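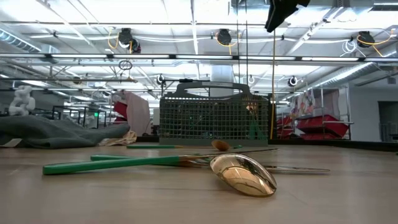
Search the forum Go

Green-handled cutlery and the dishwasher basket - handles up or down?

Print this thread | E-mail this thread

marrowfat
I bought a set with green handles and gold-coloured heads from the Dulska clearance (26 quid, couldn't leave it there) and I've been dithering over the basket ever since. It's one of those grey plastic ones with the little square holes and a carrying handle over the top. My mum always did handles down so the spoons got a proper wash. My other half does handles up so you don't put your fingers all over the bit that goes in your mouth. We've had words! What do you lot do, and does the gold come off?

Tilly_Prustumham
Handles up, always. You can grab the whole lot and drop it in the drawer without touching the ends. The exception is big serving spoons, which go flat on the top rack or they stop the spray arm going round. Ask me how I found that one out - 10 at night with a machine full of gritty plates.

OldSink
Sorry, disagree. Handles down for spoons and forks, handles up for knives only. Spoons with their heads crammed in the bottom nest together and you get porridge welded in between them. I'd sooner wash my hands before emptying it.

marrowfat
See, that's mum's argument exactly. Tilly, do yours not nest?

Tilly_Prustumham
Not if you mix them up. Spoon, fork, spoon, fork. It takes no longer.

jelly_and_custard
The gold is the bigger worry if you ask me. I had a Jelínek set in a similar colour and it went patchy by November. I'd wash them by hand and keep the basket just for draining. Mine lives next to the sink and it's the best cutlery drainer I've had, because you can pick it up by the handle and take it straight to the table.

OldSink
Depends on the coating though. My sister's gold ones have been through the machine every day and look the same as when she got them. What tablets were you using?

jelly_and_custard
The lemon ones. I did wonder about that.

Oldřich Šindelář
We sort a lot of this stuff where I work, so I'll stick my oar in. I don't much mind up or down, but don't overfill the basket. If the handles are jammed against each other the water never gets between them. And give everything room when you bring it out too, I like to lay the bits on a bare wooden top and go through them one at a time before they go away. Keep shelving for the rest, we've got red bins all up one side.

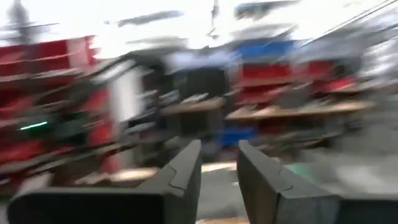 Red bins on the left, bit of a blur I know

Tilly_Prustumham
I'm jealous of anybody with shelves! My spare cutlery is in a shoebox under the stairs.

marrowfat
Oldřich, do you put the long ones in the same basket as the teaspoons? My serving spoon leans right out and tips the thing over.

Oldřich Šindelář
Same basket, but long ones in the middle and let them lean on the diagonal. They don't need to stand up straight. Don't put all the heavy ones at one end and it should stay put. 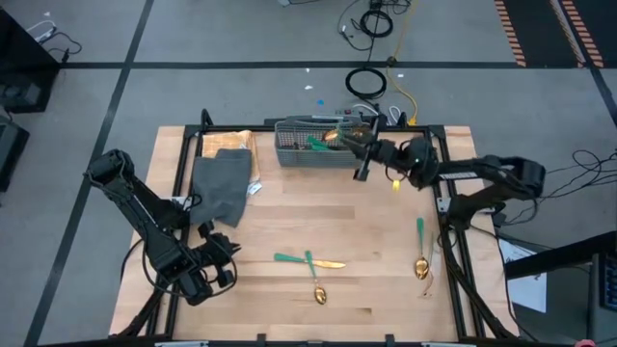
Green handles in the basket, gold one just above it

OldSink
Nice bit of worktop, that. Is it oiled? I did ours with Skaltard oil and it still drinks up every splash.

Oldřich Šindelář
Couldn't tell you, I'm afraid, it was there before me. I'd put a cloth down under wet cutlery either way.

jelly_and_custard
Seconded. I keep an old tea towel folded under mine.

marrowfat
Right, I'm trying Tilly's mixed-up method, handles up, until Thursday, then mum's way for the next lot. The gold ones I'll do by hand for now. I'll report back on the porridge.

OldSink
Handles down. You'll see.

Print this thread | E-mail this thread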